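Okay, paint saga update. Day 19 of trying to pick a colour for the back room at Mistwood and I have 7 sample pots open — send help.

The Laketti green looked lovely on the card. On the wall at breakfast it's pea soup. By dinner it's nearly grey!

Went back to Verarier and they told me to paint big sheets of card and move them about the room. Should have done that five pots ago.

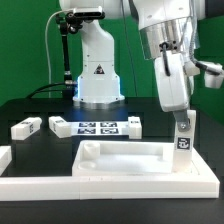 Still leaning green though, and the trim is the next fight. I want very dark or very white, nothing creamy. White against a green wall with black down low, like there, is pretty much my favourite combo now. Second coat of the test patch goes on tonight — wish me luck.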